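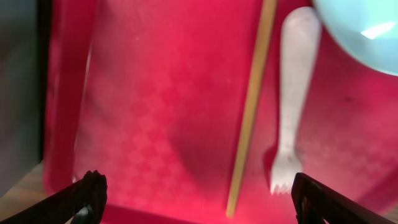 Wrist camera view, tray task: chopstick, fork and bowl on the red tray, fingers open.

Lab 4: Sorting the Tray

Work in your usual pairs. The Bratier bench is open until 6 p.m. through June. Sign the sheet before you power the arm.

Task

The arm starts over the tray with the gripper open. Your program picks up one utensil at a time and puts it in the bin to the left of the tray. The bowl stays where it is. If the bowl moves, the run is scored as a fail even when both utensils reach the bin.

Detection

Start from the Surketti detector you trained in Lab 3. Crop the wrist image to a 128 by 128 patch before you pass it in. Most groups will have trouble with the fork. White plastic picks up pink from the tray, and a plain color threshold tuned on the gray mat will lose part of the handle. The chopstick is easier in color but thin, so check that it survives your downsampling. The diamond pattern molded into the tray floor can also show up as false edges. Blur first, then run the edge step.

Grasping

Close across the narrow direction of the object. For the fork, aim for the neck and stay off the tines. When two objects lie nearly parallel, as the chopstick and fork do in the view at the top, check the clearance for both fingers before you descend. A finger that lands on the second object will push it, and your saved positions will be wrong after that. Take a new image after every pick.

Keep the Lema speed setting at 2 for all runs.

What to hand in

Your code, the log file from your best run, and a one-page write-up. Logs with more than 2000 lines should be zipped. In the write-up, give your threshold values and describe one failed grasp and what you changed.

Reading: Rader course notes, section on parallel grippers. Camera calibration is covered next time.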